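Courses > Direct Support Practice > Unit 4 > Handout: Supported Decision-Making at Home

Supported Decision-Making at Home
Instructor: Karthik Bhattacharjee
Revised November 28, 2023

Welcome back, everyone! This is my favorite unit of the whole course, and I hope the next 90 minutes show you why. Last time we looked at guardianship and its limits. Now we get to the alternative, and to the everyday stuff: what to eat, who comes over, when to go to bed, whether to take the job at the garden center in Plasdale.

What we mean by the term

Supported decision-making is an arrangement where an adult with a disability keeps the right to make their own choices and picks people they trust to help. Supporters can explain things, gather information, talk through what might happen, and help the person tell others what they decided. They don't decide. If you find yourself finishing somebody's sentence at the doctor's office, stop and wait (longer than feels comfortable, please!).

The agreement

Many people write theirs down. A written agreement usually says who the supporters are, which areas of life they help with, what records they may see, and how the person can end the arrangement. State rules on signing and witnesses differ a lot, so check yours before you bring a form to anyone. The Ultach packet in your binder has a plain-language version with pictures and one with text only. Offer both and let the person choose.

Kinds of support

Think of support as something you fit to one decision at a time. A person may want a lot of help with a lease and none at all with groceries. Some things that work well:
- reading a letter out loud, then asking what stood out
- drawing the choices on cards and sorting them together
- visiting a place before deciding on it
- a practice run, such as one weekend in the new apartment
- sleeping on it

Case for discussion: Lempi Ahonen

Lempi lives in her own place on Phelan Street and has up to 5 hours of paid support a day. She has saved $1000 and wants to spend nearly all of it on a trip to Rundby to see her cousin. Her brother thinks the money should go toward a new washer. Lempi has named her brother as a supporter for money, and her friend from choir as a supporter for travel.

Talk in pairs, then we'll share:
What does Lempi need to know before she decides? Who should be in the room? What does her brother's role allow him to do, and where does it end? Suppose she picks the trip and the washer breaks in February. What does good support look like then?

I love this case, because every group lands somewhere different. Hang on to your first reaction and write it in the margin. We'll come back to it in Unit 6.

Dignity of risk

Everybody gets to make a choice that others would call a bad one. Your job is to make sure the person has the facts in a form they can use, and that real danger gets talked about openly. Write down what was explained and how, along with what the person said in their own words.

For next time: read the Ultach packet through the section on health care, and write a one-page reflection on a decision somebody once made for you.

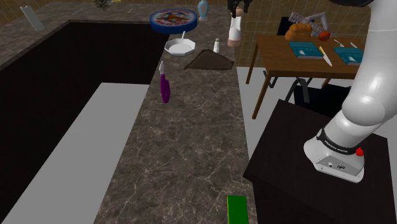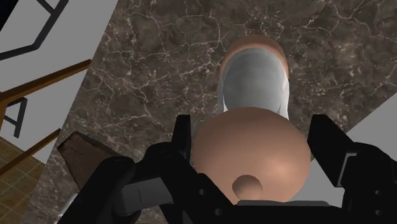

Simulated views: a marble countertop (first) and a black gripper over a marble floor (second).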